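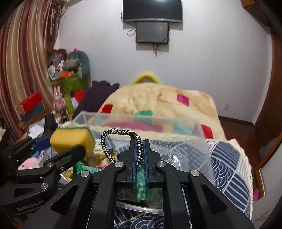 ## Gripper notes, April 9, 2026

Two-handed session on the bed at home, sorting odds and ends with the clear storage box. Main gripper on the braided cord and the green netting, left one on the yellow sponge.

**Pads.** Dark blue strip on the inner edge of both fingers. The braid is easier to hold than the smooth cord I used at the workshop. Ran 132 pick attempts in total on cord, net and sponge. Most of the misses were on the net. It snags on the finger edges and then won't let go when the jaws open, so I had to free it by hand several times. Might round the edges off with fine paper, 400 grit, and try again.

**Sponge.** No trouble. Grips well at a tilt as long as the closing force is kept low. At the old setting it squashed flat and sprang out sideways.

**Box.** Clear walls are a nuisance. The Prarnum script kept putting the rim too far back and picking up the pattern of the bedding through the plastic. Masking tape along the rim next time. If that fails, use the grey Biltholm crate from the workshop and leave the clear one for later.

**Linkage.** Checked the silver screws on the black plates. One on the outer arm had worked loose again, 3 mm driver, nipped up by hand. Want threadlocker on all of them before May. The Kowalchuk tube in the drawer has gone hard, so add it to the order.

**Logging.** Sondard logger dropped out at run 233 in the combined file, counting the earlier bench runs. Restarted and it carried on with the same numbering. Haven't looked at why. Whoever uses it next, please save the file under a new name first.

To do:

- sand finger edges, repeat net only
- tape on box rim
- threadlocker
- write the low force setting on the lid of the tool case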